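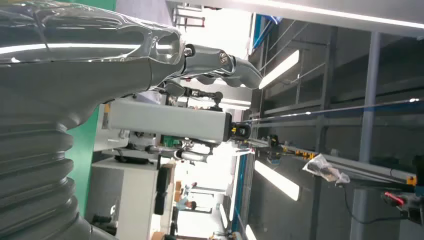
Gripper up by the wrist, clear film still on the arm.

Cell rules: what do you write down?
Posted July 7, 2022

ridgeline_ok
We've been rewriting our cell rules at Nurthorpe and I'm having way too much fun with it! The old sheet was one page, mostly about badges. The new draft has 14 rules and I'd love for you all to poke holes in it. The ones I care most about:

- Speed capped at 200 mm/s any time a person is inside the tape.
- Shipping film comes off an arm before its first full speed run, and boots get checked for splits at the start of every shift.
- Cables tied back before power on, with enough slack for full reach.
- Whoever is at the laptop calls out "moving" and waits for an answer.

What am I missing?

tapwater
Love this. One gripe: I'd leave the film on. We ran ours wrapped through all of May and the paint underneath is perfect.

ridgeline_ok
Sure, but film creeps. One loose corner in a joint and you're picking plastic out of a seal with tweezers (ask me how I know). Maybe a compromise: film can stay on the straight sections, never within a hand's width of anything that bends.

tapwater
I can live with that.

moss_and_bolts
Please add a rule for the tabletop! Ours says one work object at a time, plus whatever the task sheet lists, and both hands go to the ready pose before anyone reaches in.
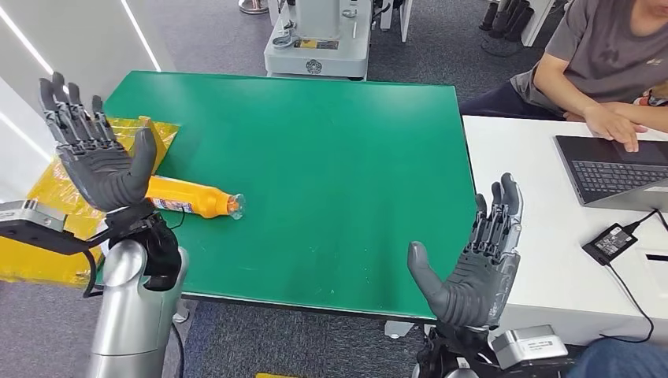
We also keep drinks and tools on a separate desk, and the laptop cord never crosses the walking side. The ready pose rule took us 10 minutes to agree on and it's my favorite thing on the whole sheet. You can tell from across the room whether it's okay to step up.

Dritanance
Careful with that last bit. A pose isn't a safe state. An arm can sit still with the motors live and a program waiting on a timer. I'd want a lamp or a key, something wired in.

moss_and_bolts
Fair, we have the lamp too. I'd still keep the pose!

Dritanance
Keep both, then, and write that the lamp wins.

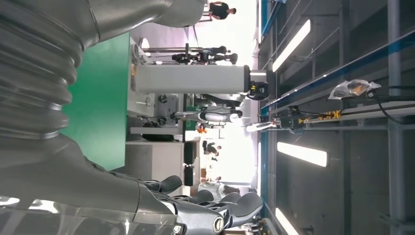
Bellows and fingers, with the ceiling lights off to the right.

babalola_bench
Bellows people, a question: do you replace on a schedule or on condition? The Flalard checklist I inherited says every 10 weeks and that feels wasteful.

ridgeline_ok
On condition for us. Stretch it out, run a flashlight down the folds, log it. I'm putting the lamp rule in as number 15 and will post the full draft once the night crew has marked it up.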